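Womiro Forum > Perception and Planning > Depth and segmentation

Thread: Empty bin check fails on glossy teal bin

tealbin_tom4
Monday, May 12, 2025

We have a two-arm cell running the Womiro stack, with the Kang planner on top. The task is plain bin clearing: both grippers take parts out of a plastic bin, and when the bin is empty the planner should move to the next one. It doesn't move on. The segmentation node keeps reporting one object on the floor of the bin, the planner sends an arm down, the grasp check fails, and it tries again until it hits the retry limit.

In our last batch of 70 runs this happened on 12 of them. All 12 were in the teal bin. We use blue bins too and have not seen it there.

Head camera view: 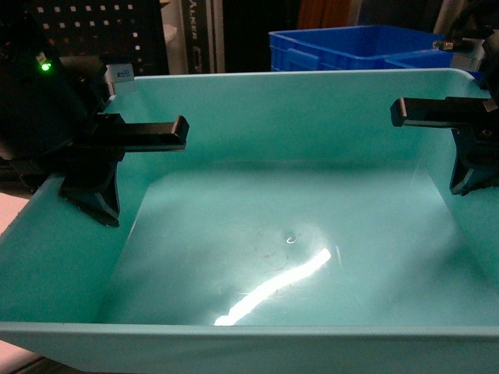 Teal bin, nothing in it, both grippers open.

The false object is always long and thin and lies on the white streak. Lowering the confidence cutoff made it worse, and raising it made us miss small clear parts. Has anyone dealt with this in software? I can't change the lights.

ridgeline_ops

Glare. The depth sensor gets nothing back there, and the hole filling in the depth node guesses a height from whatever is nearby. Dump the raw depth before the fill and look at that patch. If it's all invalid pixels, turn the fill off inside the bin region and treat invalid as unknown.

mossback

I wouldn't do that. Unknown space in the Kang planner counts as occupied by default, so you go from one false object to one false obstacle. You'd have to change the cost setting too, and then the arms will be willing to reach into space they haven't seen.

ridgeline_ops

Only inside the bin. Set the region to the bin floor plus a few millimeters and leave the default everywhere else. We've run it that way since September without a collision.

mossback

With one arm, though? He has two reaching into the same bin. If the left finger is blocking the camera, the unknown region includes the place where the right arm may be going. I'd leave the depth settings alone and fix it at the decision step.

tealbin_tom4

Ours is two arms, yes. I dumped the raw depth as suggested. The streak is invalid from end to end, and the fill puts it a little above the floor. So ridgeline_ops is right about the cause. I'm still not sure about the fix.

sokemby_user

We had something like this on Sokemby and got rid of it with a background model. Save a set of views of the empty bin, then compare. Anything that was there in the empty set is ignored. It also takes care of the dark spot and the scratches on the floor, which will get you sooner or later if the color model gets retrained.

One warning. The streak shifts when the camera or the bin shifts, so a single reference view isn't enough. Save several with the bin nudged each time.

tealbin_tom4

I tried this with 3 reference views. It helped, but not all the way.
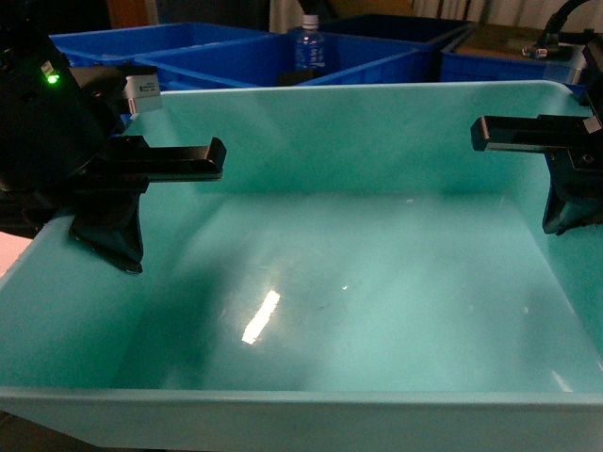 The mask from one view doesn't cover the streak in another, and the part left over is big enough to pass the size filter. I could make the mask wider, but then a real part lying in that area gets ignored, and a bin that gets called empty too early is worse for us than a few wasted grasps.

Also, the crop was too loose. It was taking in some of the blue bins behind, and the alignment step was matching on those as well as on the teal rim. I cut it down to the teal bin and the match score went up.

mossback

Then use the robot. After one failed grasp, move the head a few degrees and segment again. A real part stays put in bin coordinates and a reflection doesn't. In Window you can add it as a recheck step between grasp_failed and retry. Takes about 4 seconds.

ridgeline_ops

That's a lot of cycle time to cover for a bad depth fill.

mossback

It only runs after a failed grasp. On a normal cycle it costs nothing.

sokemby_user

Check that your head calibration is good before you trust that test. If it's off, real parts will seem to move too and you'll throw them out. Put a block with square corners in the bin, move the head, and see how far the block shifts in bin coordinates. Your threshold has to be larger than that.

tealbin_tom4

OK. I'll leave the fill on for now, keep the tight crop, and add the recheck step in Window. Calibration test first. If the recheck doesn't separate them cleanly I'll try ridgeline_ops's setting with the region limited to the floor, one arm at a time.

ridgeline_ops

Post the raw depth dump when you get a chance. I'd like to see how wide the invalid patch is.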